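# Pono

Pono is my little recipe scaler. You give it a plain text recipe and the number of people coming over, and it spits out new amounts. I wrote it after a July cookout where I tried to turn a chili for 6 into a chili for 40 in my head — never again!

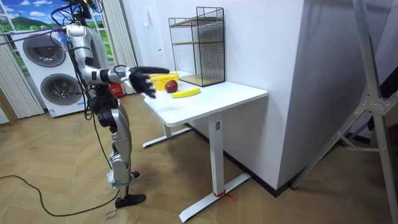

It reads cups, spoons, ounces and grams. Eggs get rounded up (I like eggs). Baking times stay as they are, so keep an eye on the oven.

## Running it

```
pono chili.txt --serves 40
```

Anything over 50 servings prints a warning, but you still get your list.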